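Incident Report, Utdale Room

The following account was entered in the register at Bollport in November and is reproduced with its original wording, save for the signatures.

At twenty past ten in the morning the left gripper of the Haugen pair failed to release. The operator had closed it on a small white bowl in the ordinary way, and on opening the hand the fingers remained shut. The operator reported no pain. The bowl was undamaged. The session was numbered 686 and was the third of the day at the wooden table.
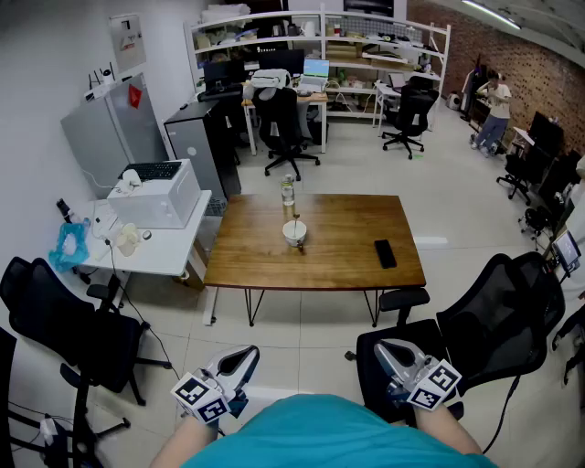
Under the standing instructions a gripper that does not release is to be set down and left. The operator did not set it down. It is recorded that the operator spoke to it, in a low voice, for the better part of a minute, and that the fingers then opened. Work resumed without a supervisor being called. This was the first breach.

The second came at session 700. The left gripper closed while the operator's hand was at rest, and held. The log shows no command. It shows instead a steady pressure, well under the limit, of the kind recorded when a person carries an egg. 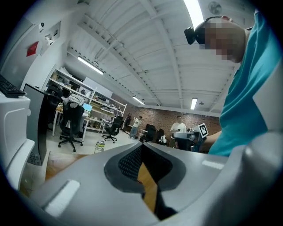
Imier wrote back within the hour that a spring was the likely cause, that springs of that batch had been known to stick in cool weather, and that the word "held" should be struck from the report, as a gripper cannot be said to hold when it has been given nothing.

The word was not struck. The pair was withdrawn from use and the left housing opened. The spring was sound. The fingers were cycled 347 times on the bench and released on every occasion. The unit was returned to the table with a caution label on its case, and the operator was asked whether another pair would be preferred. The operator declined. 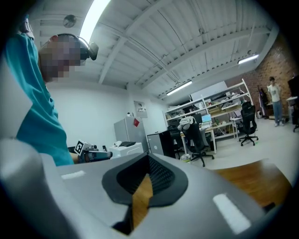
A review of earlier sessions found the same pressure in 161 of them, always in the left hand and always in the pause between one task and the next. It had passed unremarked, there being no column for it on the form. A column has now been added.

The operator has been reminded of the standing instructions and has signed to that effect. The fault remains open.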